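Uvora Table Clearing

Hand-recorded demonstrations of clearing a table, for teaching two-armed robots to tidy up after people

Contents
What this is
What's in it
How we recorded
Folder layout
Getting started
Labels
What we learned while collecting
Known problems
A look at the work
Splits and scoring
Changes
Credits and contact

What this is

Uvora Table Clearing is a set of 2,408 demonstrations in which a person picks up small household trash from a table and puts it in a bag, using a hand-held gripper in each hand. There is no robot in the room during recording. The person does the job with the same kind of fingers a robot would have, the cameras on the grippers see what the fingers see, and the motion is replayed or learned from later.

We started this because we love the problem. Clearing a table sounds like nothing, and then you try it with two stiff fingers and a paper napkin that folds away from you every time you touch it! Cups crush, tissues stick to the pad, bags slump shut right when you need them open. Most public sets we had been training on were full of blocks, mugs and other things that hold their shape. We wanted the floppy stuff.

If you work on imitation learning, two-handed control or grasping soft things, we hope you'll find something to use here, and we'd be delighted to hear what you do with it.

What's in it

Each demonstration is one full attempt at one short job. Every episode comes with:

- video from the left gripper camera
- video from the right gripper camera
- position and rotation of both grippers over time
- how far each pair of fingers is open
- a sentence saying what the job is, in plain English
- step labels (see Labels)

The jobs fall into two families. In "bag it" episodes, loose trash goes from the table into a plastic bag. In "hand it over" episodes, one gripper passes an item to the other before it goes in. The second family is smaller and harder, and it's the one we're proudest of.

Everything was recorded in lived-in homes, with the owners' own tables, tablecloths and clutter. We didn't swap in plain backgrounds or clear the counters. Patterned cloths are well represented, and that is on purpose: an early policy of ours fell to pieces on anything with flowers on it, and we wanted the data to fix that.

How we recorded

The person stands or sits at the table, takes a gripper in each hand and brings both to the start pose, fingers open. A short beep starts the episode. They do the job at a comfortable pace, return to the start pose and wait for the second beep.

Rules we gave our demonstrators:

Keep your bare hands out of it. If something falls on the floor, leave it there and finish the job without it.
Move one gripper at a time unless the step needs both.
Squeeze until the item stops sliding, then stop squeezing.
Fumbles are fine. Try again within the same episode and keep going.
Talk if you like. There's no sound in the release.

The fumbles rule matters more than it looks. Our first batch was made by people who restarted after every slip, and the policies trained on it had no idea how to recover. After we asked everyone to carry on through mistakes, the difference on the real arms was easy to see.

New demonstrators did 15 practice runs before anything was kept. Toshio Aoki sat in on most of those and wrote the cheat sheet in docs/practice.txt, which is worth reading even if you never record an episode yourself.

Folder layout

uvora_table/
 episodes/
 bag/
 handover/
 labels/
 steps.csv
 sentences.csv
 calibration/
 splits/
 train.txt
 val.txt
 unseen_home.txt
 docs/
 practice.txt
 label_guide.txt
 tools/

Each episode folder has left.mp4, right.mp4, poses.npz and meta.json. Poses are in meters and quaternions (w first – please check this before you file a bug, it has caught all of us). Finger opening runs from 0 for closed to 1 for fully open.

Getting started

Pull the files, then run:

python tools/check_files.py --root uvora_table
python tools/view_episode.py --family bag --index 0

The viewer plays both videos side by side with the finger opening drawn underneath. It's the quickest way to get a feel for the data. I still open a random episode with my coffee most mornings.

To convert to the training format used by Pornilau, our small policy library:

python tools/to_pornilau.py --root uvora_table --out converted

Conversion is slow on a spinning disk. If it looks stuck, it probably isn't.

Labels

Steps are marked by start and end time. The names are reach, pinch, lift, carry, pass, drop, open_bag, hold_bag and retry. A retry covers the time from the moment a grasp is lost until the next pinch begins on the same item.

Each gripper has its own row of labels, so one side can be in hold_bag while the other is in carry. If you only need a single label per moment, tools/merge_steps.py will pick one for you using the order given in label_guide.txt. We don't love that order. Suggestions welcome.

Tyra Vik went over every step boundary in the handover family by hand. The bag family was labeled by script from the finger opening and then spot-checked, so expect the edges to be a little looser there.

What we learned while collecting

Soft trash changes shape for good. A cup that has been squeezed once is a different object on the next run, flatter and easier to hold from the side. We left this in. If you want cups in better condition, filter on item_state in meta.json, which is either "fresh" or "used".

Tissues are the hardest item by far. They weigh nothing, so the fingers get almost no push back, and people tend to close too far to be safe. You'll see it clearly in the finger curves.

Bags deserve their own dataset. We tried hanging them from a hook, clipping them to the table edge and simply laying them down, and all three are in here. Laying them down gives the most varied motion and the most retries.

People teach differently! Some reach straight down, some sweep in from the side, and one of our best demonstrators comes at every cup from behind. We kept all of it and stored a demonstrator code so you can train on one style or mix them.

Known problems

Tracking can jump when a gripper camera is very close to a plain surface. These moments are flagged with track_ok set to false. Please mask them.

A few episodes in the handover family have the left and right videos out of step with each other. The list is in docs/sync.txt and the loader skips them by default.

Light changes during long sessions, mostly from windows. There is no color correction in the release, and we'd suggest random brightness in training.

Finger opening from one of the older units reads slightly low when fully closed. The calibration folder has a fix and the loader applies it.

A look at the work
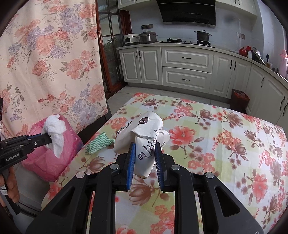
Two-gripper clearing at a home table: paper cup in one set of fingers, tissue over the pink bag in the other.

Crushed cups like this one are a good test of grip control, and the ridged pads help a lot. With smooth pads we had far more slips on coated paper.

Splits and scoring

Train and val share homes. The unseen_home split doesn't, and it's the one we'd ask you to report. We count an episode as a success when every listed item ends up in the bag and the bag is still on the table. Half credit isn't a thing here, though the scoring tool will print per-item results if you pass --items.

Two baselines come with the release, Sin and Hutedard. Sin is a small model that uses a single gripper view at a time and trains overnight on one card. Hutedard sees both views together and is much better at handovers, at the cost of a longer wait. Configs for both are in the Pornilau repo.

If you beat either of them, send us a note and we'll link to your work from this page.

Changes

v2: added the handover family, new unseen_home split, quaternion order written down at last.
v1: first release, bag family only.

The next update is planned for September and will add more tissue episodes, plus the damp cloth jobs a few of you have asked for.

Credits and contact

Recording setup and demonstrator training: Toshio Aoki
Labels and label guide: Tyra Vik

Warm thanks to every household that let us take over the table. Bug reports and questions go in the issue tracker – please include the episode folder name, and a screenshot from the viewer if the problem is something you can see.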